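FOR IMMEDIATE RELEASE
27 January 2021

Wotomberg opens Plenel teaching kit to outside labs and small shops

Robot arms learn bench jobs from a person at the controls - 429 recorded runs go out with first release

BRASTHAM - Wotomberg today released Plenel, a set of software tools for showing a robot arm a job by hand or from a distance. Available now for download. Covers recording, replay, trimming and training. Works with a real arm on a bench or with a simulated one on a screen, same controls for both.

Aimed at people who run one or two arms and don't have a programmer on staff. Also at college labs, who have been asking since the preview in December.

The idea is simple enough. A person does the job through the robot a number of times. Plenel records what the arm did at every step, what the cameras saw, when the fingers opened and closed. A policy is then trained on those runs and tries the job alone. If it gets stuck, the person takes over, shows the missing part, and that run goes in the pile too.

"We kept meeting shops with a good arm sitting under a sheet," said Marites Panganiban, who leads the Plenel team at Wotomberg. "They bought it for one job, the job changed, and the person who wrote the code had moved on. The people who know the new job are standing right there. They should be able to show it."

Two ways to teach

Hand guiding. The arm goes slack enough to push around and the operator leads the gripper through the task. Good for slow work close to a surface, or where the feel of a part matters. Needs a real arm and clear space to stand next to it. Operators should go through the safety check in the setup guide first, every shift, no skipping.

Remote control. The operator sits at a desk with a leader arm, a hand controller or, at a pinch, a keyboard. Camera views come up on the screen. Works for real and simulated arms. Most of the runs in the release were made this way.

Both kinds save to the same file type, so a shop can mix them. A run begun by remote can be finished by hand guiding, Plenel just marks where the switch happened.

What's in the release

- Recorder, with foot pedal support for start, stop and discard
- Trimmer for cutting dead time off either end of a run
- Replay viewer, side by side with up to four camera views
- Training scripts with settings already filled in for a single desktop graphics card
- Seven simulated benches, ready to load
- 429 recorded runs across those benches, of which 243 are on the tray bench

The last two items are new since the preview. Preview users will need to convert older recordings, there is a one-line tool for it and it keeps the originals.

Trial at Tierney

Plenel was tried out over the fall at Tierney, a contract packing firm in Brastham that handles small plastic and paper goods. Three line workers taught an arm to move cups out of a sorting tray. None had driven a robot before. First hour was mostly bumping into things. By the second afternoon they were arguing over whose grip was better.

Their first set of runs was messy and the policy trained on it was not much use. Long pauses, cups knocked over, one worker coming in from the left and another from straight above. The team left most of it in and asked the workers to agree on an approach, then record again. Results got better after that. Wotomberg is not giving a success figure for the Tierney trial as the tray, the lighting and the cups all changed part way thru.

What did come out of it was a list of changes. The discard pedal was one. Another was a short beep when recording starts, requested by everyone. The slow-down zone near the table was a third - the arm now eases off in the last stretch over a surface, however fast the operator is moving.

"I thought more runs would fix everything," Panganiban said. "Then we watched people work. A smaller set where everybody reaches in the same way taught the arm more than the big pile did. So the guide now says talk first, record second. It's on page one."

The tray bench

The tray bench is the one new users should start with. The task is cups, a round tray and a bin. It is built to be harder than it looks. Cups sit close to each other, so fingers have to come down between neighbors without shoving the whole group. Operators can use it to practice before they touch a real arm, and lots of the support questions from the preview were about it.

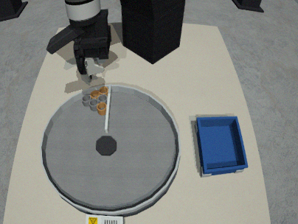
Image: Wotomberg / Plenel simulator. Free for press use with credit.

The render shows the tray bench with the gripper just above the rim of the tray and the blue bin still empty. Three orange cups and three gray ones are bunched up beside the white divider. A tight cluster like this is where operators tend to rush. The guide's advice: pick a cup on the outside of the group, come straight down, lift clear before swinging to the bin.

Cup positions can be shuffled between runs from the bench menu. Colors too. Wotomberg suggests shuffling often, even when it slows the session down, and keeping the runs where the first grab misses and the operator recovers. Those recoveries are usefull in training and should not be trimmed out.

Camera placement can be edited the same way. Anyone planning to move from the simulated bench to a real one should match the real cameras first and record second.

What it will not do

Plenel is not a safety system and does not replace guarding or a proper risk review. It does not teach force-heavy work such as press fitting or sanding. Soft goods, cables and bags are not in this release. Two-arm recording works in the lab and will follow when the delay between arms is sorted out.

Remote control over the open internet is switched off by default. Local network only unless the site changes the setting, and the setup guide lists what to check before doing so.

Price and availability

Download is free for teaching and research. Commercial sites pay 800 dollars per arm per year, which covers updates and email support. Tierney and the other preview sites keep their current terms. Hardware is not included - a list of arms and grippers that have been tested is in the setup guide and will be added to as reports come in.

Colleges that want to share their own recorded runs can send them through the upload page. Runs are checked for people's faces in the camera views before anything is posted. Please say which bench, which controller and whether the operator was new to it.

About Wotomberg

Wotomberg makes software for teaching and running small robot arms. The company is based in Brastham and works with packing firms, repair shops and college labs.

Press contact
Marites Panganiban, Plenel team, Wotomberg
Interviews by phone or video. Remote demos of the tray bench on request, bring your own keyboard.

ENDS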